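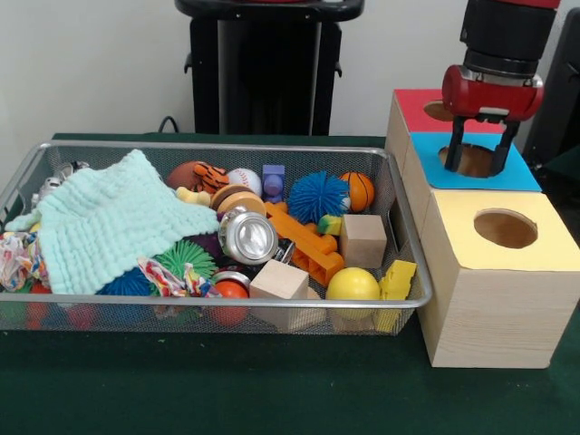 4.2 Does sorting at home save anything?

Claims that households sort their cast-offs well when given clear labels rest on thin evidence. The Hudisville survey reached 476 homes and asked people what they did, which tells us mainly what they were willing to say. Kälin and Spahić checked the contents of 32 bags in Fletedlow and found far more mixing than the owners had reported. 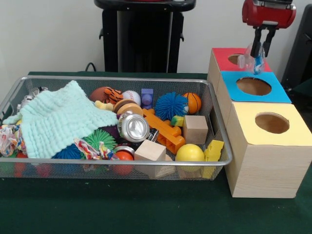
Do clearer labels reduce mixing? The Fletedlow bags give no sign of it, though 32 is too few to settle the matter.

Part of the trouble is the word "reusable". A toy with a missing piece may be reusable to one sorter and rubbish to the next — and the guidance issued in Jiltura leaves the choice to whoever is holding it.

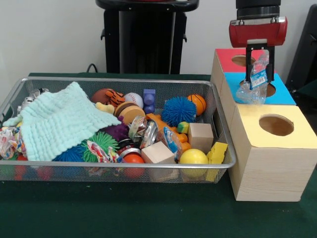 Figure 3. Mixed toys and small objects in a wire-mesh basket, with three cubes with coloured tops alongside.

We are also wary of the saving put forward by Nic Giolla, who multiplies one month's weights, taken in May, across 3000 homes. May was when the Jiltura scheme opened, and early interest in such schemes tends to fade. No later weights were published.
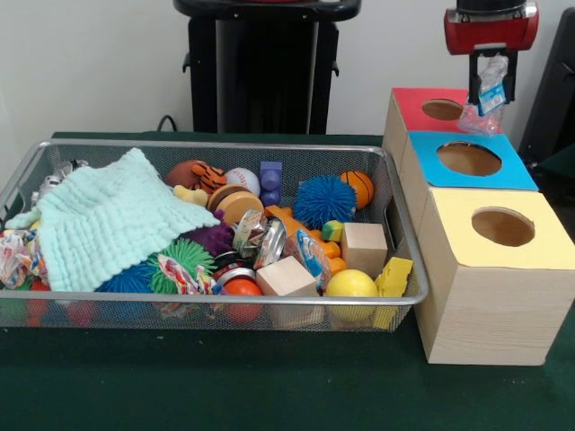 4.3 Limits of the bag checks

Bags were opened only where the owner agreed. Careless sorters may well have refused, so the true rate of mixing could be higher than the one we quote.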